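News & Announcements | Music & Heritage

Forgotten Dance Band Recordings to Be Heard Again This October

The Tedesco Sound Archive is delighted to announce that a collection of 47 dance band recordings, most of them unheard since they were cut in the late 1920s, will be played for the public this October at the old Beltau Ballroom, where many of the musicians got their start.

The discs belonged to the family of a trumpet player who led the Pultus Seven, a group of traveling musicians who worked the riverboats and hotel dining rooms for 11 years before going their separate ways. He kept everything: set lists, train tickets, unpaid bar bills, and 526 letters home, nearly all of them in pencil and a good many of them asking for clean shirts. His granddaughter offered the lot to the archive after a house move, and we have been happily buried in it ever since. 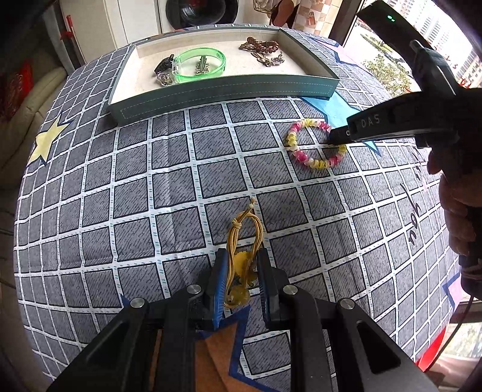
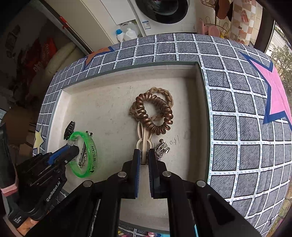

Page last modified: October, 4:15 p.m.

"I sat down to listen to one side before lunch and I was still there when the building closed," said Sandrine Hervieu, head of collections at the archive. "You hear feet on the floorboards, and somebody laughing behind the clarinet, and the drummer coming in a little early every single time. I have grown very fond of that drummer."

The transfers were made by sound engineer Raffaele Greco, who worked through the discs one at a time over the winter and chose to leave a fair amount of the surface noise alone. "I could have scrubbed them until they were spotless, but you would have lost the room," he said. "It was a big, warm room with a low stage, and I wanted people to be able to hear that."

The evening will open with a short talk on the band's years on the road, followed by the recordings themselves and then, after a break for coffee and cake, a live set by the Mokura Quintet, who have learned seven of the tunes by ear (no sheet music has been found, though we keep hoping!). There will be plenty of floor space left clear for dancing, and beginners are every bit as welcome as those who know what they are doing.

A selection of the letters will be on display in the lobby from noon, and anyone with family stories, photographs, or programs connected to the Pultus Seven is warmly invited to bring them along and have a chat with the archive staff.

Doors open at 7 p.m. Admission is free, and seats cannot be reserved.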